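The old packing hall at Ristis used to run on gossip and strong coffee, and now it runs on demonstrations - people with a gripper in each hand, teaching chores to machines at Fillitz that will do the lifting later on.
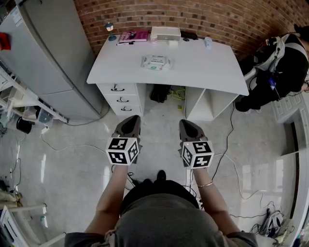
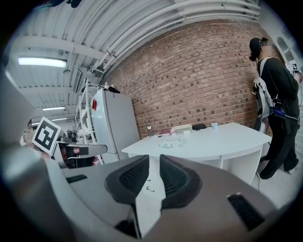
Hand-held grippers at the desk by the brick wall.

Normunds Ramanauskas says his shoulders have stopped aching since January, but he misses the chatter, and he would like to know who gets the easy shifts once the robots have learned enough.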